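26 April 2020

Up at half past seven, porridge, then straight to the kitchen table before Mum needed it. The laptop takes ages to wake up now. I think it's the simulator files, which have eaten most of the drive. I moved my old essays and all the pictures from the coast onto the stick to make some room.

Club is still all at home. We have been on the simulator since the middle of March, when the school shut the workshop and we had to leave the real arm under its sheet. I don't mind as much as I did. In the workshop there were always people waiting for a turn and you got ten minutes if you were lucky. Now I can have the whole morning if the internet holds.

The task is the same one we've had for a fortnight. A cylinder goes on the table, and the robot has to pick it up and put it in the right tray, red or blue, depending on its colour. Faith did the colour part weeks ago and it works every time, so that's no longer anyone's worry. The picking up is mine. I called my version Palow and hers is Buvach, after a long argument on the group chat about whether the programs needed names at all. Mrs Chowdary said they did, or we would end up with six files called final.

Started with the blue cylinder lying on its side, which is the hard one. Upright is easy enough, the hand comes in from the side and closes. On its side at an angle it rolls if you touch it even a little before the thumb is under. I ran the approach with the fingers half open and stopped it before the close, to check where the thumb was. Saved that one for my log.

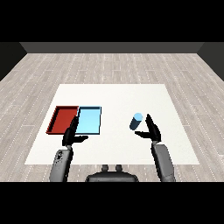 **Sharada Chowdary**
*Student programmer, grasping and arm control*

(Mum is the Mrs Chowdary above, in case anyone reads this and gets confused. She teaches maths and got talked into supervising the club. I call her Mrs Chowdary in the log and Mum at tea, and both of us have got used to it. The name and role thing is her rule too. Everybody's log page has to have one.)

The thumb looked all right to me from that view. It comes in low, and the fingers lean over toward the cylinder the way I wanted. I've set the left hand to copy the right one's shape, even though it has no job in this part, because when I left it at its default it hung down and knocked the trays on the way past. With both of them held the same way I only have one set of numbers to think about.

Then I let it close. First go, the cylinder squirted out and rolled off toward the far edge. Second go the same. I slowed the fingers down to half speed and it stayed put but the grip was too loose and it slipped as soon as the arm lifted. I wrote all of this down with the settings next to it, which I was bad at in March and am better at now.

Stopped for toast. Dad was on a call in the hall with the door open, so I ate it on the back step. Cold but clear. The neighbour's dog was barking at the recycling bin.

Faith rang at eleven. She shared her screen and we went through the list of finger positions together. She thought the wrist was turned too far and the cylinder was being pinched near one end. I said I'd already checked that. I had checked it for the red one, which starts in a different spot, and hadn't checked it for the blue. So she was right and I told her so. We changed the wrist by a couple of degrees at a time and ran it again after each change. It's slow work. Her little brother came in and wanted to see the robot "do a punch" and we said it couldn't, and he went away again.

By noon we had one clean lift. The cylinder came up, crossed over, and dropped into the blue tray. Faith clapped. I ran it again without changing anything and it missed, so we aren't there yet, but it was good to see it once.

After lunch I set up a long batch and left it going while I did my history reading. 200 runs, with the cylinder starting at a slightly different angle each time. The fan was so loud Dad asked if I was vacuuming. When it finished, 158 had gone in the tray. Most of the misses were when the cylinder was nearly in line with the forearm, so the fingers came down along it and couldn't get around. I made a colour chart of the angles and put it in the shared folder.

Mrs Chowdary looked at the chart while she was peeling potatoes. She asked what the robot should do if it can't get a good grip from where it is. I said try harder. She said that was no answer, and went back to the potatoes. I thought about it while I set the table. I suppose it could nudge the cylinder around a bit first, with the side of the hand, until the angle is one it can manage. That would use the rolling on purpose, though I don't know how far it would roll or how I'd get it to stop. I'll ask Faith before I start, as she'll want to look for the colour again afterward in case it has moved out of the spot her part expects.

The round-up meeting was at four. Dranberg, the other school, had their camera working this time. They've called theirs Eren and it uses only one arm, parked well back, which keeps the trays clear. They are at the same stage as us, maybe a little ahead on speed. They haven't tried anything lying on its side yet. I showed the chart and one of their boys asked for a copy, and I said I'd have to check with our group first. The finals date is still not settled. It will be online if it happens.

Tea was shepherd's pie. Washed up, and Dad dried.

To do tomorrow:

- ask Faith about nudging
- rerun the bad angles on their own, slower
- rename the batch folder properly
- back up to the stick
- history questions, first 2 pages

Bed at ten. Left the laptop charging on the table with a note on it so it doesn't get moved.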